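Nukico Sorting Trays and Tubs

Home > Workshop storage > Trays, tubs and liners

We sell trays. There is a limit to how exciting a tray can be, and I've read enough supplier catalogues to be suspicious of anybody who claims otherwise. The Brikar catalogue calls theirs a "parts management solution". It's a tub. It holds screws until you need the screws.

What follows is what we stock and what I think of it.

Plastic trays

The moulded plastic ones are our biggest seller and come in yellow, grey or blue. Get the yellow. I used to think colour was a gimmick to clear old stock, but a black grub screw shows up on yellow and vanishes on the dark grey. Blue is fine for brass.
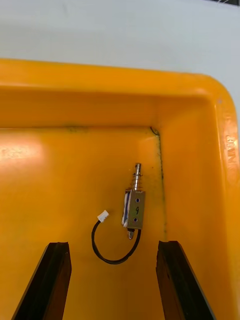
Yellow tray, seen from above. Raised lettering on the rim.

Sizes are 200 mm and 400 mm on the long side. The maker rates the larger one to a load I won't repeat, as I've never seen the test and they didn't answer when I asked for it. Zinash Nigatu on our trade counter has had one under her bench since December, full of old hinges, and it has bowed a bit along the base. She says it still stacks. I'd call that a pass, with a question mark.

"Chemical resistant" is another one to treat with caution. Resistant to what, and for how long? Dish soap and warm water, no worries. Brake cleaner I wouldn't leave sitting overnight, whatever the label says. If you need something for solvents, buy metal.

Metal trays

Stainless steel, rounded corners, rolled rim. Two makers, Nemia and Badawi. The Nemia is dearer and I can't honestly find where the extra money goes. The Badawi arrived with a sharp spot on the rim in one carton out of the last lot, so run a cloth around the edge before you run a finger around it. 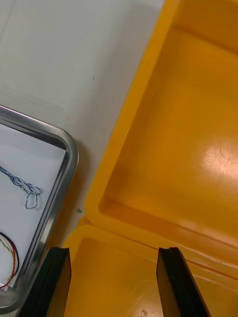 Liners are sold separately, and here I'll talk you out of spending money. The pre-cut sheets are plain white paper with a grid printed down one side, and a grid is no use to anyone who is just keeping bits from sliding about. Cut your own from a roll. If you do want ours, the small sheet is 165 mm wide and fits the Badawi properly. In the Nemia it leaves a gap down one side, and small washers will find it.

Lids

Clip-on, clear, fits plastic trays only. The clips are the weak point. We've had some 135 lids come back over the years, nearly all with the same corner snapped, and the "improved" version looks identical to me. Buy one, see how you go, then decide if you want more.

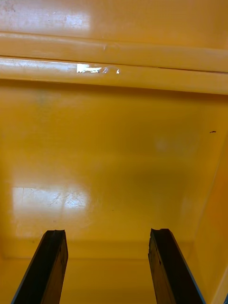

Cleaning is easy enough on the glossy finish. The matte trays hold grease in the texture and never come up quite the same, so I've stopped ordering them. There are a few left at the clearance price if looks don't bother you.

Delivery and returns

Orders in before 2 pm go out that afternoon. Trays can come back within the month if they're clean and uncracked. Cut liners can't. For bulk pricing ring the counter and ask for Zinash, and have your tray size handy when you call.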